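Peka drops one, and then stops altogether

Those of you who heard the bang on the second floor will be pleased to know it was only crockery. Peka, our bowl-handling robot, was on the 60th lift of its morning run when the air pressure to the gripper sagged. The software, an optimist, went on reporting a firm grip until the bowl reached the floor.

Bhupendra Dhillon traced the fault to a hairline split in a bellows finger supplied by Tromel. It was rated for 2000 cycles and gave up at 1371. 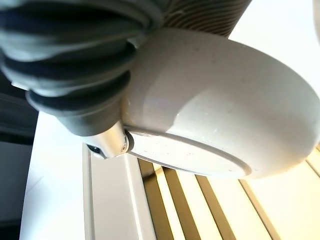
The pressure sensor did notice. Its alarm had been set to wait for 98 readings in a row before troubling anyone, a figure that dates from October and that no one has owned up to. It now waits for three - and the arm stops where it is.

Fingers will be changed every 1000 cycles from now on. Please stay behind the yellow line while Peka is lifting, even if you are only fetching your mug. Spare fingers are in the drawer marked Panum, for reasons lost to history.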